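Kragh Kitchen Tableware Set: Data Card
Version 8
Last revised: June 22, 2021
Maintained by the Bresitum shared workshop

Summary

The Kragh Kitchen Tableware Set is a collection of short manipulation recordings made with a hand-held gripper in home kitchens. It was assembled by members of the Bresitum shared workshop to train and test Skeletti, a tabletop arm designed and built by the members. The set covers picking up, moving, and stacking bowls and plates. It does not cover filled dishes, cutlery, or glassware.

Contents

The release contains 3,977 recordings. Each recording consists of one video file, one gripper-width track, and one plain text note naming the task. Recordings are grouped by kitchen, and each kitchen has its own folder. The file "tasks.txt" in the top folder lists the task names in use.

Recordings that ended early are kept in the "partial" folder of the kitchen concerned. They follow the same file layout and may be left out of training without affecting the rest of the set.

Collection equipment

All recordings were made with the second build of the workshop gripper. The body is black, with a ribbed center panel and a rounded housing on either side. Two linkage arms carry the textured finger pads. The camera is fixed to the tool and looks forward over the pads, so the body remains in view throughout each recording. Users who prefer to mask the body may apply the mask supplied in the "tools" folder.

Finger pads are treated as a wear item. The pad set in use is entered in the kitchen log, and recordings made with different pad sets should not be merged without checking that log.

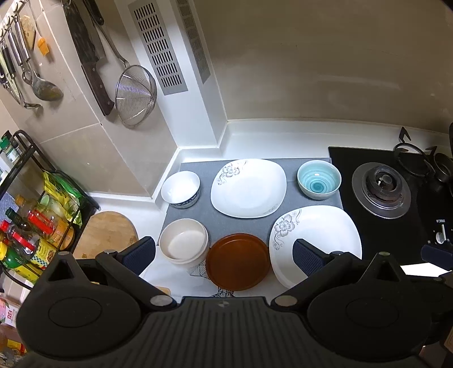
Figure 1. Bowls and plates set out on a kitchen counter beside the stove, seen from the gripper camera.

Layout of dishes

Dishes are placed by hand before each recording. No fixed grid is used. Operators were asked to vary the spacing and to mix bowls with plates, including pieces of different colors and both round and rounded-square shapes. Wall racks, hanging tools, and condiment bottles were left in their usual places.

The first 75 recordings in each kitchen folder use a single dish. Later recordings use several dishes at once. The task note states which dish is to be moved first, by color and shape.

Known limitations

Glossy dishes and tiled walls produce reflections that change with the angle of the tool. White dishes on light counters are the most frequent source of labeling errors, and corrections are welcome.

In 15 recordings the gripper-width track begins later than the video. These are named in "late_start.txt" and should be trimmed before use.

The set reflects a small number of homes. A model trained on it alone should not be expected to perform well in commercial kitchens.

Privacy and safety

Participating households gave written consent for the use of their kitchens. Audio was not retained. Stoves were required to be off during collection. Users repeating the procedure with a powered arm should keep an emergency stop within reach of the operator at all times.

Access and contact

The set may be used for study and for noncommercial builds. Copies may be passed on if this card is included. The conversion script, Gurkix, is distributed separately under its own terms.

Questions and corrections should be addressed to Lotte Van Damme, data lead, at the Bresitum workshop. The next revision is planned for September and will add a folder for stacked bowls.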